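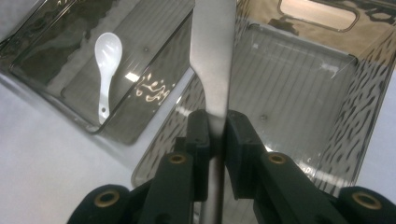

2 min read

We moved from Gusley to Hemmin in January, and I've been meaning to write down how the kitchen went. The new one has 8 drawers. The old one had 14, so something had to give.

I started with the pantry stuff. Most of it got eaten in the last weeks before the move, except the lentils, which nobody in this house likes. Those went to the food bank on Skoner Street.

Next was the pots. We had three the same size. I kept the one with the good lid and gave the other two to my sister. The slow cooker stayed - it gets used all winter.

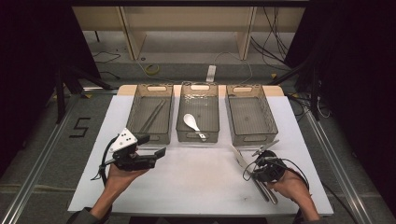 The harder part was the papers. Our old kitchen had a drawer full of manuals, takeout menus and warranty cards, some of them for things we sold years ago. I threw out nearly all of it and put the rest in a folder with the lease.

The movers charged us $2310, more than I wanted to pay, but they were done by lunch and nothing broke. If you're doing the same kind of move, get the quote in writing and ask if stairs are extra. Ours were.

Still to do: shelf liner, a hook for the oven mitts, and a light over the sink. The one there now buzzes.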